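Subject: Re: [Corulwood quilters] Washing an appliquéd bedspread
Date: March 2026

On the list, a member wrote:
> I've been given a bedspread with cloud and heart patches and I'm
> frightened to put it in the machine. Does anyone wash theirs?
> And what do you do about loose threads?

Hello all,

Please don't be frightened of it! Mine goes in every month or so and has been through the wash far more often than the ones I keep for best. It came from the Paju stall in February 4 years ago, and it's on the spare bed now, all orange hearts and soft clouds on cream, with that wandering puzzle sort of stitching that I think does most of the work of holding everything together.
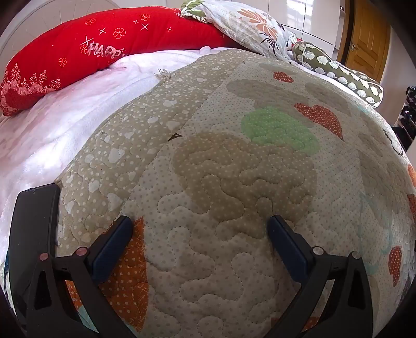 WHAT I DO

Cool wash, gentle spin, and half the powder you'd think. I dry it flat over two airers - it takes over 12 hours in our house - and turn it once before bed.

LOOSE THREADS

Never pull them. There's a little frayed tuft near the top of the beige panel on mine, and I shall thread the ends on to a fine needle and take them through to the back. If a heart starts to lift, a few tiny stitches in matching cotton will see it right (I use Zemico, but any decent one will do).

Do let us know how you get on, and bring it along to the next meeting if you can manage the carrying.

Warmest wishes to everyone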